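Lista de inspección: celda de desmontaje de equipos, Meromville
Fecha: 23/02/2018
Integrador: Wandico. Cliente: Arsenault.

1. Parada de emergencia al alcance de la mano: SÍ
2. Equipo desconectado de la red: SÍ
3. Pulsera antiestática del operario: SÍ. Comentario: el cable es corto, pedir otro.
4. Ranuras de memoria vacías antes de tocar el procesador: SÍ

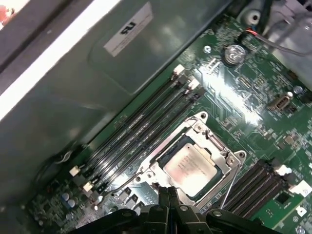
5. Fuerza de cierre limitada en los dedos: PENDIENTE. Comentario: el programa Irnia permite cambiar el valor sin contraseña. Esto no lo puedo aceptar.
6. Palanca del zócalo: la abre una persona. Comentario: la máquina lo hace bien muchas veces, pero todavía no siempre.

Comentario general: me preguntan si la celda puede ya trabajar sola en el turno de noche. En mi opinión, no. De 400 ciclos de prueba, 253 terminaron sin ayuda. Para el turno de noche yo pido 1000 ciclos seguidos con el punto 5 cerrado.

Próxima revisión: junio.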